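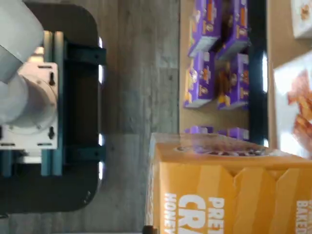 Figure 1. Purple snack boxes in a two-by-two block on the light-brown shelf, with part of the orange box in the foreground.

Projects > Retail Layout > Shelf Facing Study

Facing and Restocking of Boxed Snacks on an Open Shelf

Project report, second-year module in Retail Layout
Submitted 16 May 2024

1. Purpose

The project looked at how boxed snack products should be placed on a low open shelf so that a shopper can read the front of the pack and a member of staff can refill the shelf without moving other stock. The work was set by the module and used the test shelf in the Erutthorpe building. A small shop chain, Zestden, gave us its shelf guidelines to work from and asked for a short list of changes at the end.

The question was narrow. Zestden's guidelines say that boxes should stand in straight columns with "a finger gap" between them. They do not say how wide a finger is, and they do not say what to do when a large box and a small box share one shelf.

2. Equipment and stock

The shelf surface is light brown. A black rail divides it and was used as a fixed reference line for all measurements. The floor beside the shelf is grey with a wood grain, and its long planks gave a rough check that the shelf had not been knocked out of position between sessions.

Two product types were used in the main trials. The first was a small purple snack box with orange and yellow artwork and pale lettering. The second was a large orange box. Sadix, a packaging wholesaler, supplied the stock. All boxes were kept sealed and were checked for crushed corners before each session. Damaged boxes were taken out of use, as a bent corner changes the width of a column.

3. Method

Three arrangements were tested.

Arrangement A was a closed block, with the columns touching. Arrangement B was a two-by-two block with an open gap between the columns. Arrangement C had a gap between the columns and a second gap between the rows.

Each arrangement was set by hand against the rail. The gap was set with a card spacer 6 mm thick, which was then removed. One person took boxes from the shelf in a fixed order and a second person refilled it. A session ended when 17 refills had been made. The position of each column was then measured from the rail at the front and at the back.

Times were taken by stopwatch from the first touch of a box to the last. A refill was marked as a fault if a neighbouring box fell, turned, or had to be lifted out and put back.

The trials with the large box came last. It was placed in front of the smaller stock, as is done in the Zestden guidelines when shelf depth is short.

4. Results

Arrangement A looked tidy at the start and drifted least from front to back. It was also the slowest to refill. The last box in a column had to be pushed in against its neighbour, and the neighbour usually moved. Most of the faults recorded in the project came from this arrangement.

Arrangement B gave the fewest faults. The gap reads as a dark line between the columns, which made it easy to see when a box had started to turn. Drift was small but always in the same direction, away from the rail. We did not find the cause. A slight slope in the shelf is possible – we did not have a level of the right length.

Arrangement C was quick to refill but used too much of the shelf. The rows also closed up after a few refills and the arrangement became B in practice.

With the large orange box in front, the purple boxes behind it show only as thin slivers. Refilling them meant moving the large box every time. These sessions were stopped early and the times are not compared with the others.

5. Limits

The shelf was tested at one height only. The stopwatch times include the reaction time of the person holding it, and the same two people did all of the refilling, so some of the improvement in the later sessions will be practice. Arrangement A was tested first, which counts against it.

6. Changes proposed to Zestden

Replace "a finger gap" with 6 mm, and issue a spacer card.
Leave no gap between rows.
Measure columns from the rail and not from the end of the shelf.
Put large boxes beside small ones. Where depth forces them in front, leave the stock behind out of the daily refill.

The trials in section 4 should be repeated with the order of arrangements changed and the shelf checked with a level before the first session.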